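Blocks and Buckets: Gallery
Closby Toy Library
Page updated 2023-03-06

This page goes with the block sets that can be borrowed from the Closby Toy Library. It covers the sets, the containers they go out in, and how they are packed when they come back. Each entry has a short note on what the set is like to use. Loan periods and opening times are on the main loans page and are not repeated.

Most of the sets came from house clearances and from the old nursery at Basley, so they do not match. A few pieces have a chipped corner or a bit of crayon on them. Anything with a splinter is sanded before it goes out again, or taken out of the set if it is past sanding.

The plain blocks

The plain blocks are the ones people ask for most. They are small wooden blocks with no paint and no letters, and they suit children who have started stacking but are not interested in building anything in particular. Older children use them as well – as cargo for lorries, as bricks for a wall, as loaves in a shop.

They are listed as set 767. If you are borrowing them for the first time, ask for the half set. The full set is a lot to pick up off a floor at teatime, and the half set is enough for two children to share.

The plain blocks go back into a bucket. We tried a drawstring bag for a while, but the bottom of the bag wore through and small children could not hold it open and drop a block in. A bucket stands up by itself. It can go on a table or on the floor, and a child can see straight away where the blocks belong. 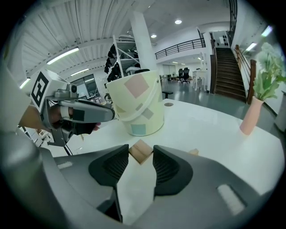

The yellow bucket, with its thin white handle and pastel squares, on a white table. One small wooden block is on the tabletop.

The bucket

Buckets are chosen for the rim more than anything else. A flared rim gives a wider opening to aim at, and it gives you something to hold when you lift with both hands. The handle is for carrying short distances. With a heavy set in it, put your other hand underneath.

Please do not use a bucket for water or sand while you have it on loan, even if it looks made for that. Damp gets into the wood and the blocks swell slightly, then they smell for weeks. If a bucket does get wet, dry it with a tea towel and leave it upside down overnight before the blocks go back in.

Buckets are not stacked with blocks inside. On the shelves they stand side by side at waist height, handles to the front.

The Dhanial set

The Dhanial set is the painted one. It has arches, half-rounds and long flat pieces as well as cubes, and it needs more room than the plain blocks. The long pieces make good bridges and roads. The paint is worn on the corners, and we have left it that way on purpose, as repainting one block makes the rest look worse.

This set goes out in a shallow box with a lid, packed in layers. Long flat pieces go along the bottom, arches next with the half-rounds tucked under them, and cubes on top. There is a drawing inside the lid. You do not have to follow it exactly, but the lid will only shut if the arches are lying down.

The painted set weighs more than it looks. If you are coming by bus, the plain blocks are a better choice.

The Gimau set

The Gimau blocks are lighter and are the set we suggest for babies who are sitting up but not yet walking. A full bag of them weighs 800 g, bag included. They are large enough to be held in two hands and they make a soft noise when knocked over, which is worth knowing if you live in a flat.

They can be wiped with a damp cloth and a little washing-up liquid. Do not put them in the washing machine. The covers are sewn on and the filling goes into lumps.

The spare blocks

Behind the desk there is a tray of spares, made up of odd blocks that came in with other things or turned up after their set had gone. If you lose a block, tell us and we will find one the same size from the tray. There is a charge of 59p for a replacement, and it has not gone up since the library moved.

If the lost block turns up later, bring it in anyway. Favourite places for finding them are inside wellingtons, down the back of the car seat and in the vegetable rack.

Tidying up with children

Several people have asked how we get the blocks away at the end of a session. The following is what we do, and it works on most days.

Put the bucket where the blocks are. If the children have been building on the table, the bucket goes on the table. If they have been on the floor, it goes on the floor in the middle of the mess.

Start with blocks that are already loose. A tower that someone is proud of can stay up until last, and its builder can take it down.

Let them drop the blocks in one at a time if they want to. It is slow, but a young child will often do the whole lot like that. An adult scooping up armfuls from the other side tends to end the game.

Check under the chairs before you put anything on the shelf. Blocks travel further than you would think on a hard floor.

Cleaning

Wooden blocks are wiped with a cloth that has been wrung out well, then spread on a towel to dry. We do this after every loan. You do not need to clean them before you bring them back, although brushing off crumbs is appreciated.

Buckets and boxes are washed in the sink with warm water. Stickers come off plastic with a bit of cooking oil left on for a few minutes – please do not scrape at them with a knife, as it leaves scratches that hold dirt.

Still wanted

We could use more plain wooden blocks in any condition short of broken, and one or two sturdy buckets with handles. Lids are not needed. We have enough alphabet blocks for now, and we cannot take magnetic sets.

Things can be left at the desk during opening hours. The next sorting session for donated toys is in November, so anything brought in before then may not appear on the shelves until it is over.

Borrowing a set

Give the name of the set or its number at the desk. If it is out, we can put you on the list and ring when it comes back. Sets can be returned to Closby or to the Basley branch, but the Basley shelves are small and the painted set is best brought back to Closby.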